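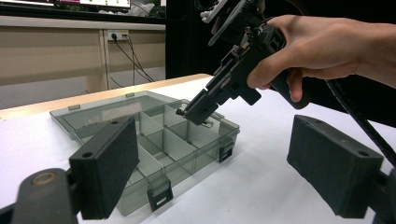 Au laboratoire de manipulation de Polton, l'équipe que dirige Heather Yule a consacré l'essentiel de son dernier programme à une question d'apparence modeste : que faut-il enregistrer, et comment, pour qu'un bras apprenne à ranger de petites pièces dans un casier compartimenté ? Les résultats du projet Kestari ont été présentés en décembre aux partenaires de l'établissement. Mme Yule a bien voulu en exposer la méthode et les limites.

Le principe retenu est celui de la démonstration à la pince tenue en main. L'opérateur exécute lui-même la tâche avec un outil instrumenté, sans téléopérer le robot. « Nous avions commencé par la téléopération, rappelle-t-elle. Les trajectoires étaient propres, mais lentes, et les opérateurs se fatiguaient vite. Avec l'outil en main, le geste conserve son rythme, y compris les hésitations avant d'entrer dans une case. »

Le corpus final comprend 1341 démonstrations, réalisées par 11 opérateurs. Le choix du casier a fait l'objet de longues discussions. L'équipe a préféré un modèle translucide, à parois fines, dont les séparations se distinguent mal sur un plan de travail blanc. « Un bac opaque aux bords contrastés nous aurait donné de meilleurs chiffres, reconnaît Mme Yule. Il nous aurait aussi appris beaucoup moins de choses sur la perception des parois. »

Zbigniew Laskowska, responsable du protocole, insiste pour sa part sur la préparation des séances. Le casier est déplacé et réorienté avant chaque série, couvercle ouvert, et les opérateurs reçoivent la consigne de marquer un temps d'arrêt au-dessus de la case visée. « Cette pause nous sert de repère pour le découpage des séquences – elle a remplacé une annotation manuelle qui occupait deux personnes. » Les séries comptent 10 démonstrations, après quoi l'opérateur change de poste.

Le résultat principal concerne précisément ce temps d'arrêt. Les politiques entraînées sur des démonstrations qui le comportent heurtent moins souvent les séparations que celles entraînées sur des gestes continus, à volume de données égal. L'écart se réduit lorsque les cases sont larges. Sorcha Strachan, qui a conduit les évaluations, appelle à la prudence : « Nous avons travaillé avec 2 modèles de casier seulement. Je ne voudrais pas que l'on en tire une règle générale pour toute tâche d'insertion. »

Interrogée sur les échecs, Mme Yule cite en premier lieu les cases d'angle. L'approche y est contrainte par deux parois à la fois, et les doigts de la pince masquent une partie du fond au moment de la descente. Une modification de l'angle d'attaque est à l'étude avec l'atelier Jardine, chargé de la mécanique des doigts.

La suite du programme portera sur la fermeture du couvercle et des attaches, tâche jusqu'ici écartée du protocole. « Elle exige un effort dirigé, et nos enregistrements ne contiennent pas de mesure de force exploitable, précise M. Laskowska. Il faudra revoir l'outil avant de reprendre les séances. »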